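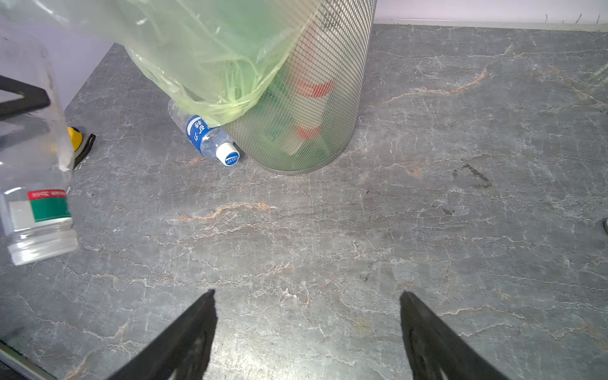 A wire mesh wastebasket with a green liner bag

Small wastebaskets: liners, smells and cleaning
Posted 2018-01-08 by Tsung-han Hsueh

The big kitchen can gets all the attention. The small baskets in the bathroom, bedroom and home office get whatever bag is lying about, and then the bag slips down, something leaks, and the basket has to be scrubbed. Most of that can be avoided with a few minutes' work.

Getting the right size of liner

Measure around the rim with a piece of string, then lay the string along a ruler. Halve that number. The result is the narrowest flat width of bag that will go over the rim. Add an inch or so for slack. My office basket is almost 51 inches around if I include the fold at the top, which I did the first time, and I ended up with a box of bags that could have lined a laundry hamper. Measure under the fold.

For height, add three inches to the height of the basket. Less than that and the bag will pull down as it fills.

Thin bags are fine for paper and tissues. For a bathroom, or anywhere bottles with a little liquid left in them get thrown out, buy the next thickness up. The Kuveck store brand comes in rolls of 182 and one roll lasts our house most of the year.

Keeping the bag up

Open the bag fully before it goes in and push the bottom down with your fist so there is no air trapped underneath. Fold the extra over the rim all the way around. If it is still loose, gather the slack at one side, twist it and tie a small knot. A wide rubber band around the outside also works, but it perishes in a sunny room.

Solid plastic baskets trap air under the liner, and the bag rides up. Drill 2 small holes near the bottom of the wall, not in the base. Mesh baskets let the air out by themselves.

Keep spare liners in the bottom of a solid basket, under the one in use. Don't do this with mesh, as dust gets in and the bags end up gritty.

Washing a mesh basket

Dust and hair collect where the mesh meets the base. Take the basket outside and go over it dry with an old paintbrush first. Once the dust is wet it turns to paste and is much harder to get out.

Then wash it in the tub or with a garden hose, using warm water and a squirt of dish soap. A toothbrush is good for the seam. Rinse it and dry it straight away with a towel, then leave it upside down overnight. Painted mesh will rust wherever the paint is chipped. Rub the spot with fine steel wool and touch it up with metal paint. I use Trondska in gray – two thin coats, a day apart.

Smells

Baking soda in the bottom of the basket does help, about a tablespoon at a time. Replace it whenever you wash the basket. Scented bags cover a smell for a day or so and cost more. If a basket still smells after washing, wipe it with white vinegar and let it air in the yard for an afternoon. Never mix vinegar with bleach.

Bottles and cans

Empty drink bottles fill a small basket very quickly. Keep a paper grocery bag next to it for recycling and carry both out together. Check with your town about caps, as some want them on and some want them off.

Next in January: descaling a kettle, and what to do with a stiff faucet handle.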